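Papers > Work and Automation > Field Reports > Section 4

4. What changed on the folding floor

4.1 The job before the arm

I should say up front that I like laundries. I worked in one for two summers before grad school, and when Dendley let me hang around their Gilbridge plant for this study I was a lot happier about it than a person should be about a windowless room full of towels. So read this section knowing that I came in on the side of the folders, and that I mostly left that way too.

The part of the plant I care about is the stretch between the dryers and the folding tables. Cloths come out of the dryers in a clump. Somebody has to pull one piece out, find two corners, give it a shake and lay it flat for the folder next to them. At Gilbridge this is called "picking," and before the change it was a full-time spot at each table. It rotated, in theory. In practice the newest people did it, sometimes for weeks, and the folks with the longest service had somehow drifted over to folding and stacking (I asked how that happened and got a lot of shrugs).

A good picker was expected to hand over 3,000 pieces in a shift. That number was painted on the wall when I started my visits and it was still there when I finished, although by then it didn't apply to anyone in the room.

4.2 Bringing in Brerus

The arm system, which everyone calls Brerus after the project name on the crates, took over picking at two tables in September. Rathjen, the integrator, did the installation over a Sunday so that the Monday crew would walk in and find it running. I think this was a mistake, and so does pretty much everyone I interviewed, including one of the people who scheduled it. The crew had been told a robot was coming. They hadn't been told which tables, or who would be standing at them.

What the arm does is simple to say. It reaches for the clump, pinches a bit of cloth, lifts, and carries the piece over to the folder. It has a parallel-jaw gripper with long flat fingers and a small camera at the wrist, and the view from that camera goes up on a monitor at the end of the table. I spent a lot of hours looking at that monitor. So did the folders, and that turned out to matter much more than I had guessed (see 4.4).

Cloth is hard for these machines in a way that took me a while to appreciate. A box has sides. A cloth that's been grabbed in the middle gathers up under the fingers and spreads out however it likes, and the corners could be anywhere. A human picker slides a hand along the hem without thinking. The arm gets a pinch, and then the folder gets whatever is hanging from the pinch.
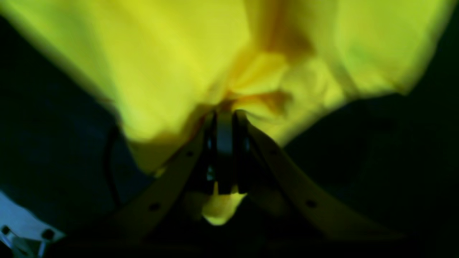 Figure 4. Wrist camera view of a yellow cloth held in the gripper. The fabric is bunched at the jaws and spreads out to either side, with a small tail hanging below.

The folders had a name for a grip like the one in Figure 4. They called it a bow tie. A corner grip was a flag. I heard both words in my first hour at the table, and when I went back through my notes I found them on nearly every page. Neither word shows up anywhere in the Rathjen training binder, where a pick is either a success or a failure and a bow tie counts as a success. From the system's point of view that's fair enough, the cloth is in the jaws. From the folder's point of view there is still a job left to do, namely finding the corners, and it has quietly moved from the picker's hands to hers.

4.3 Where the work went

I timed 50 handovers at one of the arm tables on my third visit. It's a small sample and I wouldn't hang a theory on it, but 22 of them were bow ties, and on those the folder had to stop, turn the piece around and hunt for an edge before she could start folding. On the flags she went straight into the fold. You could hear the difference, even, because the snap of the cloth came right away or it came late.

Management's sheet for the same week showed the picking job as fully automated. It also showed folding time per piece going up at both tables, and for a while that was read as the folders slowing down. Wiebke Kettler, the shift lead, was the one who pushed back. She had folded at that table herself and she was plainly annoyed when we talked:

"They took away the picker and left half of picking behind. Then they asked my people why they were slow. Come stand here, I said. Bring your sheet."

Somebody did eventually come and stand there. Bow ties got their own line on the sheet a little later, and the folding target at the arm tables was brought down to match. Kettler gets all the credit for that in my book. I was taking notes in the corner and contributed nothing.

4.4 Watching the monitor

Nobody had planned for the monitor to be used by the folders. Rathjen put it there for its own technician and then just left it switched on. But within days the folders were glancing up at it to see what kind of grip was on the way, and getting their hands ready before the cloth arrived: low and together for a flag, wide apart for a bow tie. One of them showed me how she reads the gathers near the fingers to guess which side the long edge will fall on. I tried it for 40 minutes and was terrible at it!

I'd call this a real skill, and a new one. It isn't in anybody's job description at Dendley, it isn't paid for, and the people who have it picked it up from each other. It also made the table more tiring in a way the old job wasn't. Several folders told me their necks hurt from looking up. The monitor has since been lowered to eye level, which took one person and a wrench, after a month of asking.

The former pickers were moved to sorting, with the same pay. Two of them told me they were glad to be away from the dryer heat. A third missed the talking. Picker and folder used to stand elbow to elbow all shift, and now the folder at an arm table works with her back half turned to everyone else. I had no question about talking on my interview sheet. I added one after that, and Section 5 draws mostly on the answers.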